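# Tabletop Resets in Simulation (the Nulwood method)
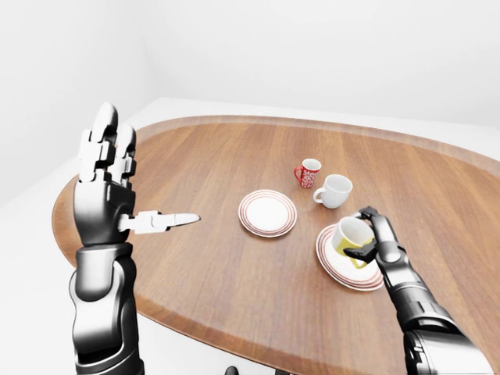

*A rendered Nulwood table: two striped plates, two mugs, and a yellow-lined cup in the right gripper.*

**Tabletop resetting** is the job of putting the objects in a simulated workspace back into a fresh, usable arrangement so a robot can try its task again. The Nulwood method is the version I know best, and it has the arms do the tidying themselves. I've been keeping this article going since we started using it, so it leans toward what I've seen on my own machine. Please fix it where your experience is different!

## Background

In a simulator you can always cheat. You press reset, everything teleports back to a start position, and off you go again. Most people do this, and for a lot of work it's fine (I still do it when I'm hunting for a bug). The trouble starts when you want to move the policy to real hardware, where a mug that got shoved to the far side of the table stays there until something moves it. A policy that has only ever seen neat starting layouts gets very confused by the leftovers of its own last attempt.

Nulwood came out of the Zomov simulation toolkit as a small add-on, and was later split off into its own package. The name comes from the default table, a plain wood top with a "null" task attached to it, so you could load the room and move the arms around with no goal at all. I think that's a great name and I will not hear otherwise.

## How it works

You train two policies side by side. The forward policy does the task, say, putting a cup on a plate. The reset policy takes over wherever the forward one stopped and moves things to a new layout drawn from a list. Then they swap again. Each turn is capped at 200 control steps, and if the reset policy runs out of time you just keep the mess and carry on. That last bit sounds lazy, but the messy starts are a big part of why the method helps.

A hard reset, the teleporting kind, still happens after every 26 turns, or right away if something falls on the floor. I tried going without it once and ended up training for a whole night on a table with one mug left on it.

## The usual scene

The standard layout is crockery on an oval wooden table in a plain white room. The two arms don't match. The left one ends in a five-fingered hand and the right one in a two-fingered gripper, so the same scene can be used for either kind of grasp, or for handing things across. You can swap either end in the config file, but published numbers normally use the mixed pair, so leave it alone if you want to compare.

Plates are the hard part. A cup gives a gripper a nice tall side to squeeze, while a plate lying flat gives it next to nothing, and the reset policy has to learn to tip or drag it. The thin rim also makes the contact solver jumpy. If your plates jitter, drop the physics step before you touch anything else.

## Results

On my setup, with 8 training runs per condition, policies trained with Nulwood resets coped with odd starting layouts far better than ones trained with hard resets only. On the neat layouts there was hardly any difference, and 4 of the runs were a little slower to get going. The Jabłońska layout set, a separate collection of deliberately awkward starts, shows the same pattern for me, though the stacked-cup layouts are still pretty grim.

## Known problems

- The two policies can settle into a cozy deal where the reset policy only ever makes easy layouts. Drawing targets from a fixed list helps a lot.
- Training takes longer in wall-clock time, because you're learning two things.
- Glossy mugs render slowly with full reflections on. I turn them down for training and back up for figures.

## Related methods

Rurnance uses a single policy for both jobs and tells it which one to do with a goal picture. It's lighter to train, and I find it harder to debug, but I've only used it for a month or so and would love for someone with more hours on it to write this section properly.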